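Moisture in Occupied Buildings: Handout 4, Condensation and Surface Mould
Alasdair Yule
12 February 2026

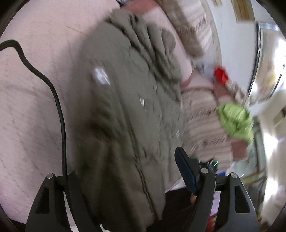

1. Scope

Handout 3 dealt with rain penetration and rising damp, where the water comes from outside. The present handout deals with water that is already in the indoor air as vapour. You should be able to define relative humidity and dew point, explain why mould appears where it does in a room, and say which of the usual remedies acts on which term of the moisture balance. Calculation is kept for the tutorial sheet.

2. Relative humidity and dew point

Air at a given temperature can hold vapour up to a limit, the saturation vapour pressure. The limit rises steeply with temperature. Relative humidity (RH) is the actual vapour pressure divided by the saturation vapour pressure at the same temperature, given as a percentage.

RH therefore changes in two ways: vapour is added or removed, or the temperature changes. If a closed room is warmed and no moisture is added, RH falls although the amount of water in the air is the same. Students lose marks on this every year. A statement such as "the bedroom is damper than the kitchen" means nothing until it is clear whether vapour pressure or RH is meant. In most houses the vapour pressure in the two rooms is similar with the doors open, and the bedroom has the higher RH only by being colder.

The dew point is the temperature at which the air would become saturated if cooled at constant vapour pressure. A surface at or below the dew point collects liquid water. A surface slightly above it does not, but the thin layer of air against it is still at a high RH, and for mould this is enough.

3. Where the vapour comes from

In a dwelling the main sources are people, cooking, washing and drying clothes, bathing, and unflued gas or paraffin heaters. Drying clothes indoors is often the largest single source on the days it is done. House plants and fish tanks are minor except in very small rooms. New plaster and screed give off construction water for months, and a first-winter mould complaint in a new building should always be checked against the drying time before the occupier is given advice.

Sources are best treated as two groups. Steady sources, such as people asleep, set the background level. Short sources, such as a shower, produce peaks. A peak may matter less than its height suggests if it is cleared quickly. Porous linings and furnishings take up moisture during the peak and release it over the following hours, which flattens the curve but also lengthens it.

4. The moisture balance

For a room at steady state:

excess vapour content indoors = rate of production / rate of air exchange

where the excess is measured over the outdoor air. Three points follow.

(a) Doubling the air exchange halves the excess. Doubling it again takes off half of what is left. The gain gets smaller while the heat loss goes on rising in proportion.

(b) The outdoor value is a floor. Ventilation cannot bring the indoor vapour content below that of the outdoor air. On a mild wet day the floor is high and opening windows does little.

(c) Temperature does not appear. Heating has no direct effect on the excess. It acts on the other side of the problem, by raising the surface temperature and lowering the RH.

The equation assumes that the air in the room is well mixed and that storage in materials is ignored. Neither holds behind a wardrobe.

5. Surface temperature

The inner surface of an outside wall is colder than the room air. How much colder depends on the thermal resistance of the wall and on the surface resistance. Two kinds of local cold spot should be kept apart.

Thermal bridges. The resistance is locally low, or the outer surface is larger than the inner one. Lintels, slab edges, window reveals and outside corners are the common cases. A corner where two outside walls meet the roof is worse than a corner between two walls.

Sheltered surfaces. The wall is no different from its neighbour, but something standing against it cuts off warmth from the room. Beds with solid headboards, full bookcases and heavy curtains all do this. Vapour passes round the obstruction much more easily than heat does, so the surface cools while the vapour pressure next to it stays at the room value.

The second kind is often misread as rising damp when it shows at low level. The test is simple: the outline of the mould follows the outline of the furniture.

6. Conditions for mould growth

Mould needs spores, food, oxygen, a suitable temperature and water. The first four are met in any occupied room. Dust, wallpaper paste and emulsion paint are all adequate food. Water is the only factor under practical control.

Liquid water is not required. Growth can begin if the RH at the surface stays high, commonly taken as above 80% for a matter of days. Short spells above this figure followed by long dry spells are much less harmful than the average of the two might suggest. Window glass is wetted often and grows little, being smooth and easily wiped; the sealant and timber beside it grow a good deal.

7. Worked case: ground-floor flat

The data below were collected in January by Catriona Guthrie and Tatsuya Ueda for the coursework survey. The flat is solid-walled, heated twice a day, with a working extractor in the bathroom and none in the kitchen. The complaint was of black mould in the north bedroom. An earlier report had recommended a chemical damp-proof course.

Living room, mean RH: 49%
North bedroom, mean RH at centre of room: 53%
North bedroom, mean air temperature: 16 degrees C

Neither RH value is high. Taken alone, they would suggest no problem. The bedroom air at this temperature and RH has a dew point a little above 6 degrees C, and the open part of the wall was well clear of that throughout. The mould was confined to the area behind a chest of drawers and to the upper corner.

Moisture readings taken up the wall showed no gradient with height, which argues against rising damp. Readings behind the chest were higher than those to either side at the same level. The survey concluded that the cause was a sheltered surface in an under-heated room, with a thermal bridge at the corner as a second cause. A damp-proof course would have changed neither.

Note the limits of the data. Means hide the night-time values, when the door was shut and the heating off. A surface temperature logger behind the chest would have settled the matter directly -- the group had one and placed it on the open wall.

8. Remedies

Reduce production. Lids on pans, clothes dried outdoors or in a vented machine, no unflued heaters. Cheap, but dependent on habit.

Extract at source. A fan in the kitchen or bathroom deals with peaks before they spread. The door should be kept shut while it runs, and a run-on timer is worth having. Check the actual flow at the grille; long flexible ducts may lose much of the rated figure.

Background ventilation. Trickle vents or a continuous low-rate system. Acts on the steady sources.

Heating. Low and continuous is generally better for surfaces than short and intense, as heavy walls lag well behind the air.

Insulation. Raises the surface temperature over the treated area. Internal insulation stopped short at a reveal or partition can leave the untreated strip colder than before.

Dehumidifiers. Useful for drying out after a leak. As a permanent measure they treat the symptom, and they work poorly in cold rooms.

Fungicidal wash and paint. Removes existing growth. Has no effect on any term in section 4.

9. For the tutorial

Read section 7 again and list the extra measurements you would have asked for, with positions. Lucía Casado will take the session and will expect a sketch plan of the bedroom. Bring the psychrometric chart from Handout 2. The interstitial case, where condensation forms within the wall, is left to Handout 5.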